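Where do you keep dish towels and cleaning cloths on an L-shaped counter?

Posted in Kitchen & Laundry > Storage and Layout
Asked by skovon_flats
3 answers

We moved into a rental with a gray L-shaped counter and a white wall behind it. The long leg runs down the left side and then it turns right along the back. I like the amount of surface, but the cloths are taking it over. At any given time there is a dish towel by the front, one or two small white cloths somewhere in the middle, and another one back in the corner where nobody can reach it without leaning. By evening I no longer know which one was used on the counter and which one was for drying plates, so everything goes in the wash. That is a lot of laundry for two people.

Things I have already thought about:

The oven door has no handle you can hang a towel on. It is one of those recessed grips.

I am not allowed to drill into the wall. The lease is clear on that.

There is one drawer next to the sink, 24 inches wide, and it is full of silverware and wrap.

The paper towel roll also has no home. I had a stand for it but it tipped every time I pulled a sheet with one hand, so I gave it away and now the roll just lies on the counter.

I would like a setup where each cloth has a place and I can tell them apart. I don't need it to look nice. Budget is small. What do you do?

halliday_rd
Accepted by the asker

I have the same shape of counter and went through the same thing. What fixed it for me was giving each part of the counter a job and then letting only one cloth live in each part.

The front section is for drying. The striped towel stays there, folded, and it only touches clean dishes and clean hands. The middle is where hot pots get set down, and the small cloth beside the pot is for lifting the lid. The corner is the cleaning end, with the spray bottle and the paper towels, and the cloth back there is the only one that gets cleaner on it.

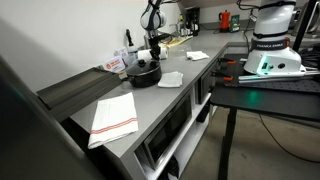
Striped towel in front, small cloth beside the pot, spray bottle and paper towels farther back.

The stripes matter more than you would think. If all your cloths are plain white, you will mix them up no matter where you put them. I buy the towels with two thin red stripes for dishes and plain white for everything else, and the two kinds get washed in separate loads. Before that I tried marking the corners with laundry pen and it faded after a few hot washes.

On the paper towels, I gave up on stands too. Lying down is fine as long as the surface under it is dry and it isn't next to the stove. Keep it against the back wall so it has something to stop it on one side.

A long tray along the wall is also worth having. Mine is gray metal with raised rims. It catches the small stuff that would otherwise creep across the counter, and you can lift the whole thing when you wipe underneath. I got it secondhand. Measure first, because a tray that pokes out past the turn of the L will annoy you every day.

The one rule I would add is about damp cloths. Don't fold a wet one and leave it. Fold it when it's dry. If it is damp, spread it flat or hang it over the faucet for an hour. A cloth folded wet smells by the next morning, and then you end up with the same laundry pile you have now.

I keep 8 of the small white ones in rotation. That gets us through to the next wash with one or two to spare.

drustemska

Get adhesive hooks. The kind with the pull tab don't leave a mark if you take them off slowly. I have three on the side of a cabinet. Done.

adar_kitchenette

I agree with most of the first answer but I would not keep a cloth in the corner at all. Corners are where things get forgotten. I found one behind the toaster in May that I am fairly sure had been there since winter.

What I do is keep a small bin with a lid under the sink. Anything used on the counter or the floor goes in there at the end of the day, used up or not. Clean ones are rolled and stood on end in an old loaf pan, so I can see how many are left. Only the dish towel stays out.

For the hooks, check what your cabinets are made of first. They hold well on smooth painted doors. On the textured ones in my last place they dropped off overnight, towel and all — and one of them took a strip of the finish with it.

Also, cotton cloths shrink. If you buy a bin or a pan to fit them exactly, wash the cloths twice before you measure. 100 percent cotton ones lost close to an inch on each side for me. The blends stayed the same size but they don't soak up as much, so I only use those for dusting.

Comment from skovon_flats

Thank you all. I ordered striped towels and I'm going to try the three zones before I buy any bins. Cabinet doors are textured, so no hooks.

Viewed 3861 times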